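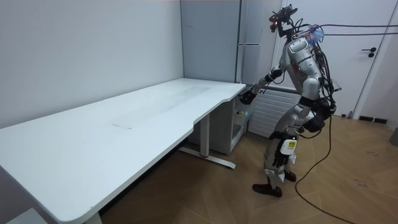
La materia de esta unidad es el acondicionamiento interior de locales de pequeña superficie destinados a trabajo sedentario. Se entiende por acondicionamiento el conjunto de decisiones relativas a distribución, pavimento, iluminación y mobiliario que el proyectista adopta una vez fijada la envolvente. El primer elemento que conviene situar en planta es el de mayor longitud. Un escritorio blanco y largo, como el de la ilustración, condiciona el paso, la posición de las tomas de corriente y el punto desde el que se percibe el conjunto de la sala.

1. Circulación

Ante el frente de trabajo se reservará una franja libre de 90 cm, medida desde el canto del tablero. En el ejercicio Wakine, que se entregará en noviembre, dicha franja deberá acotarse en planta y en sección. No se admitirán invasiones por el barrido de la puerta ni por cajones abiertos.

2. Pavimentos

La elección del despiece influye en la lectura del espacio tanto como el color. Las piezas colocadas en paralelo al lado mayor alargan visualmente el local; los aparejos en ángulo reparten la atención y exigen un replanteo más cuidadoso, con mayor proporción de cortes en el perímetro. 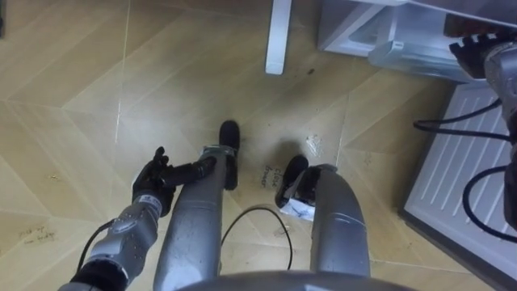

Figura 2. Parqué de madera clara colocado en zigzag.

El alumno deberá distinguir entre espiga y punta de Hungría. En la primera, las tablas conservan sus testas a escuadra y se encuentran a tope; en la segunda, las testas se cortan en inglete y forman una línea continua. La memoria indicará el aparejo elegido y la merma prevista, que para el caso Genberg se fija en torno al 6 %.

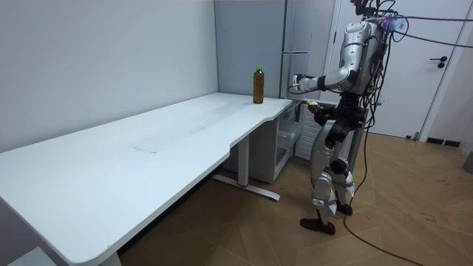

3. Superficies de trabajo

Los tableros claros elevan la luminancia del plano y reducen el contraste con el papel. Se preferirán acabados mates en los puestos situados junto a una ventana. El canto frontal irá redondeado o achaflanado.

Las cajoneras se dispondrán de modo que no resten espacio a las piernas. 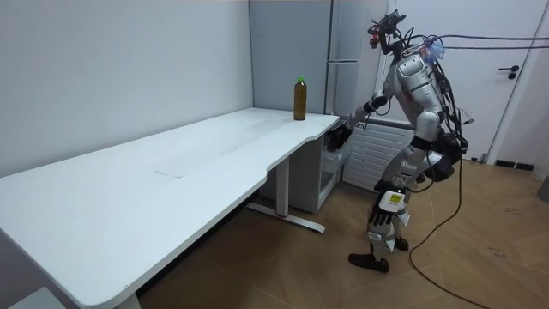
Cuando el mueble ocupe toda la longitud de una pared, la cajonera se llevará a uno de los extremos y el puesto principal quedará en el tramo libre. Esta solución se desarrolla en la lámina 2419 del repertorio Lockwood, disponible en la biblioteca del departamento.

4. Entrega

La documentación constará de planta, dos secciones y memoria. Las consultas se dirigirán al profesor Rizal Hartono, en horario de tutoría.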